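Introduction to Game Studies
Week 4 handout: Reading and writing the game review
Lecturer: Joonas Kiiskinen

Purpose of the session

Students will examine how reviews of commercial video games are organised, and will draft a review of 400 words on a title from the course list.

Set titles

Oron (strategy, one player)
Keredport (harbour management, up to 2 players)

Both are installed in the Meijer Room. Students may work on a home copy if they prefer.

What a review should contain

A review states the platform played, the hours completed and the difficulty setting. It describes the controls before it judges them. Plot details from the final third of a game should be left out — readers have not yet played it. Scores are optional in this course and carry no marks. 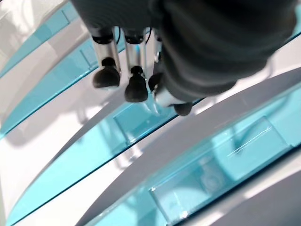
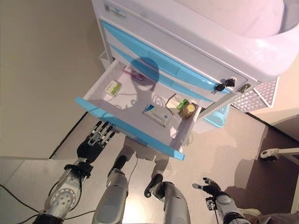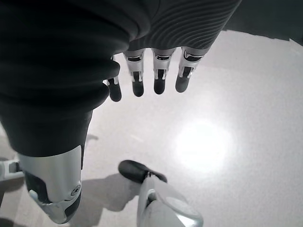

Inventory screens deserve a paragraph of their own in most reviews. Reviewers often call a menu "cluttered" or "clean" without saying what the player must do to reach an item. An open drawer with five small items in it, such as the one in the white cart, can be read at a glance, and a good inventory screen should allow the same. In Keredport the cargo list runs to 17 pages by the end of the campaign, and the review should say whether sorting by colour or by weight makes it manageable.

Submission

Drafts are due at the October tutorial. Final versions, with a reflective essay of 1,000 words, are to be lodged at the Prarkside campus office.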